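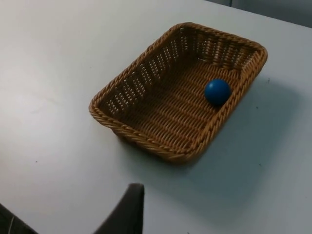

Loose balls: the basket system

OK quick one from the play library desk before I run for the bus. Sorting day at Padden was Saturday and we got through more than I thought we would. Not all of it. The puzzle shelf is still a disgrace and I'm not going near it until Viola is back from her sister's.

Main news is that balls go in baskets now. The woven ones with the thick braided rim, the kind you'd put bread rolls in. We've been through nets (tangled), the big plastic tub (everything at the bottom stays at the bottom, forever) and that drawstring bag from Parosport that split in February. The baskets are shallow, you can see what's in there without tipping it out, and there are gaps all along the sides so the dust and crumbs get a wipe instead of building up in a corner. One blue ball in so far. Come on people. I know you've got them under your sofas.

If you have borrowed a ball set since the summer please look at home. Car too. We had 39 on the list and I'd be embarrased to tell you how many are signed back in. No fines, no lecture, just drop them at the desk or in the returns slot if we're shut. If it's a bit chewed we still want to know so we can cross it off.

How it works when you're in the room:

Take the basket to the table, not the ball to the floor.
When you're done, ball back in, basket back on the middle shelf.
Nothing else goes in there. No crayons, no snack wrappers, no dominoes (you know who you are).
Sticky? Leave it by the sink and tell whoever's on desk.

Cleaning. Lots of people asked. The weave on the bottom is tight and holds onto glitter like you wouldn't believe, so soft brush first, then a damp cloth, then leave it upside down on the rack. Please don't soak them. Lucero tried the vacuum with the little nozzle and says it's fine on low. I've got a brush on a hook by the door, green handle, please put it back on the hook.

Also cost, somebody wrote in. 8 baskets, secondhand, from the Fraser sale. They were selling off cafe stuff and Brunello De Luca drove over and got the lot. The full equipment budget for this year was 2,898 and we've got 253 left, which has to cover labels, a new lamp for the reading corner and whatever breaks before the new year. So no, we can't do the wooden storage unit from Jonley that three of you sent me the link to. It's lovely. Ask me again after the raffle.

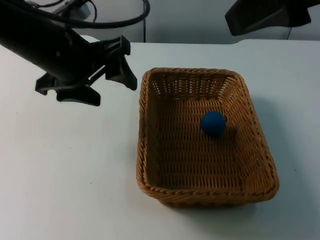
Walls next. We said back in the spring that kids' artwork should go up where the kids can see it, and then the tape pulled the paint off in the hallway and everyone went quiet on the subject. Vittoria Testa has offered to put up a wire with clips so there's no tape at all. Her first choice is the wall behind the white table, light gray, not a poster on it, and it would show off bright colors really well. I'm for it. Ilaria would like it kept plain so the little ones have something calm to look at while they're playing. Fair point too. Could do half and half? Email me what you think, short answers please, I read these on my phone.

If it's a yes we'll need drawings. Any size up to a normal sheet of printer paper, name on the back in pencil, and please let paint dry properly before you bring it in. Glitter is not banned but see above re brushing.

Labels for the baskets. Ilaria Galli is making cards to tie on with string, one for each, with a drawing as well as the word so kids who aren't reading yet can put things away by themselves. She needs string. Proper cotton string, not the shiny ribbon, which slides right off that kind of rim. If you have half a ball of it in a kitchen drawer it's exactly what she's after.

Next tidy session is Thursday after closing, same as usual, and yes it's the puzzles. Bring a flashlight for the bottom shelf. Bring reading glasses if you use them, the piece counts on the old boxes are tiny. I'll do tea and Brunello has promised the almond things agian.

Balls back please! Desk is open till six, slot is open whenever.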